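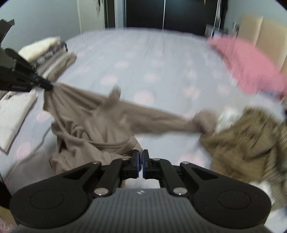
Taupe knit on the bed, with the brown fuzzy one waiting on the right.

Folding thin knitwear

Thin knits twist as soon as you pick them up, so use the bed – a table is usually too narrow. Keep bulky things to one side.

Find both shoulders first and pull gently until the creases drop out. Untangle the sleeves before you fold anything. Lay them across the back, fold the sides in, then bring the hem up twice.

Fluffy jumpers take more room. Fold these once only and put them at the bottom of the drawer. I redo mine in November.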